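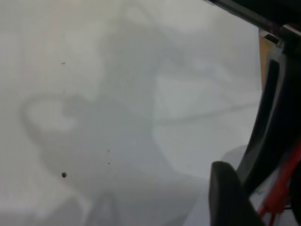

The first sign was a noise, a sort of dull rubbery squeak, and everyone at the bench assumed it was a chair. It came from a gripper pressing its fingertips into a white tabletop while the controller reported that it was still hanging safely in the air. It took the team at Sketari three weeks to find out why.

I went to see them because I had heard the short version of the story at a packaging event and wanted the long one. I love a good fault. Sketari builds picking cells for small warehouses, the sort of place that sends out parcels by the trolley rather than the lorry, and the engineer in charge of testing had agreed to go through the whole business with me. The one condition was no names, as the credit and the blame belonged to the whole bench. Fair enough!

The job itself sounds simple. A flat packet wrapped in shiny plastic is put down on a plain white surface. The arm looks at it through a small camera near the gripper, works out where it is, comes down, closes its fingers on the edge and carries it to a tray. Jotex, the textile firm that ordered the trial, sends most of its stock out in packets of this type, and wanted to know whether the arm could manage them without tearing the film.

"We thought the film would be the whole story," the engineer told me. "We had spent months on grip force. We had a lovely soft close, we were so proud of that soft close. And then the arm starts leaning on the table."

Leaning is the word they all use. The gripper came down as normal, went past the height where it should have stopped, and kept pushing until the arm's own load limit tripped and the brakes came on. At the speeds they were running, that was a gentle sort of accident. No one was hurt, and the worst damage was a scuffed fingertip. But the engineer was very clear that it was treated as a safety matter from the first afternoon.

"If the arm thinks it's somewhere it isn't, then every limit you've set is in the wrong place too," I was told. "Your floor is wrong. Your slow zone is wrong. You can't say, oh well, it was only the table. Today it's the table. So we stopped, we wrote it down, and we put the bench on reduced speed until we understood it."

Understanding it was slow work, because the fault wouldn't come when called. The cell could run about 200 picks without a murmur and then lean on the very next one. They changed the packet, and later the lamp over the bench. They turned the table through a right angle, on the theory that one corner was standing higher than the rest, and put a spirit level on it so many times that somebody drew a little outline where the level lived. (The outline has been cleaned off now, which I think is a shame.)

Ó Súilleabháin, the integration firm that had wired the cell, came in to go over the cabling. Their people flexed every run by hand with the power on, watching the signals for a dropout, and found one connector that was less tight than it ought to have been. For a whole day it looked as if that was it.

"We bought cake," the engineer said. "You mustn't buy cake early. We did the connector up, we ran it all afternoon, beautiful, and we ate the cake, and in the morning it leaned on the second pick."

My guess at this point in the story was the camera, and I said so. Shiny film is a well-known nuisance for anything that tries to judge distance by looking, and a plain white table is not much better, as there is so little on it for the software to get hold of. A packet can throw back a bright patch that slides about as the arm moves, so that the machine sees a feature which isn't really attached to anything.

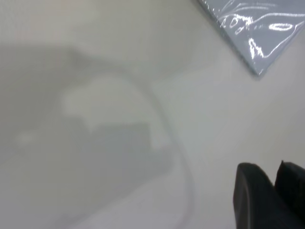 The camera had been my suspect, and for a while it had been theirs as well. They went back through the stored pictures from the bad picks, hunting for the moment where the height estimate went off. What makes this so hard is where the sharp detail ends up. With the fingers open and the packet resting on the table a little way off, the crispest things in view are the squiggles and loops of glare on the plastic, while most of the white surface is a soft blur with a grey shadow lying across it. "You look at that and you think, well of course it's lost," the engineer said. "I'd be lost." So they taught the software to throw away highlights and fall back on the last good reading, and the estimates became much steadier. The leaning carried on exactly as before.

It was at this stage, late in November, that somebody asked a question which I would like to see painted over the door of every robotics lab in the country: how long is the gripper?

The controller has to know. The arm itself only has a position for its wrist, and everything beyond that is a sum. You tell it that the tool sticks out so far, and it takes that distance off when it works out how low it may go. The cell had been set up with one pair of fingers, made by Storkik. During the grip-force work the bench had moved to a different pair from the same maker, better on thin film, and those were 6 millimetres longer. The new length had been measured properly, typed in properly and checked by a second person. There was a signed sheet to prove it.

"So we knew it wasn't that," the engineer said, and started to laugh. "We knew it wasn't that for two and a half weeks."

The new length was saved in the running program. The old length was still saved in the recovery program, a small separate routine written at the beginning of the project, which took over whenever the arm had been paused and restarted. Most pauses did no harm, because the main program loaded its own settings again at the start of the next full cycle. If the pause fell in one particular stretch of the cycle, though, after the packet had been spotted and before the arm began to come down, the recovery routine handed back control with its own idea of the tool still in place. The arm would then go down with longer fingers than it believed it had.

That explained the noise and it explained why the fault was so shy. It also explained, rather painfully, why it had got worse while they were looking for it. Every time someone stopped the arm to have a peek, they were giving it another chance to restart in the wrong place.

I asked how they had finally caught it. By being boring, was the reply. They wrote down every pause, including the ones that felt too small to mention, and laid the list beside the list of leans. "Once they were side by side on the desk it was obvious. I felt sick and delighted. Mostly delighted. Then we did it on purpose, paused it in the gap, restarted it, and down it went with that same silly squeak. I have never been so happy to see a machine do the wrong thing."

The repair took less than a morning. Tool length now lives in one place, and both programs read it from there. After any restart the arm goes up to a safe height and checks its settings before it does anything else, and if they don't match it stays put and asks for a person. There is also a new limit on downward force during the approach, set much lower than the old one, so that even a wrong number would end in a light touch and a stop.

They have changed how they swap parts, too. A new pair of fingers used to mean a measurement and a signature. Now it means a measurement, a signature and a slow descent on to a soft pad, done 2 times, once from a clean start and once after a deliberate pause. I watched one of these and it is a wonderfully dull thing to see. The arm comes down, stops where it should, goes up again, and somebody ticks a box.

I wondered whether the camera work had been wasted effort. The engineer didn't think so at all. The glare filter has stayed in, and picks on the shiniest packets have improved. The lamp has stayed as well, with a diffuser that had been sitting in a drawer. Even the loose connector was worth finding, although it had no part in this particular tale.

"What I'd say to anyone starting out is go and look for your second copy," I was told as we walked back through the workshop. "Whatever number you've just changed, there's another one of it somewhere. Search the whole project. Search the bits you wrote on the first day and forgot about, especially those."

Jotex has been told everything, with the fault report and the pause list sent over in full, and the trial has started again at reduced speed. Full speed comes back in stages, once the logs have been read through. The bench, meanwhile, has kept the scuffed fingertip. It sits on the shelf above the monitor, next to the spirit level.

December 29, 2024

Print this article
E-mail this article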